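Notebook, October, mid-morning. Donut table.

Kettle on, and a slow, pleasant start. I went over the tabletop with the grain before laying anything out, and I'm still very fond of these boards. The plant stays at the back corner because the table looks bare without it.

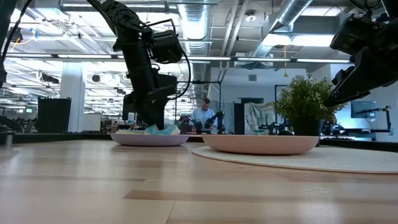
The plates came in the Honkanen box and I do like the colours together, the pink and the lavender especially. Somness wanted everything plain white, but plain white is dull to look at all day, and I have said so more than once (kindly, I hope!). Crumb-free donuts are a blessing too, as anyone who remembers the real ones from Plurnley will agree.

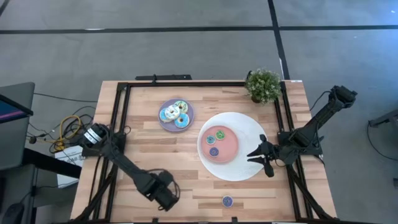 I'd like the small donuts to have the pink plate to themselves and the bigger ones to go on the lavender, though I keep wavering. Must ask Stollonlow for 2 more plates, and a lidded tub so the little ones stop wandering off under the bench.

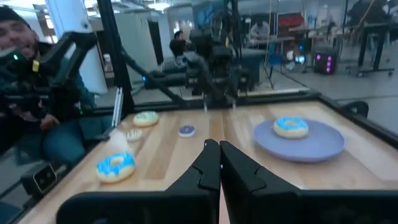 Sky-blue donut on the lavender plate, others still out on the table.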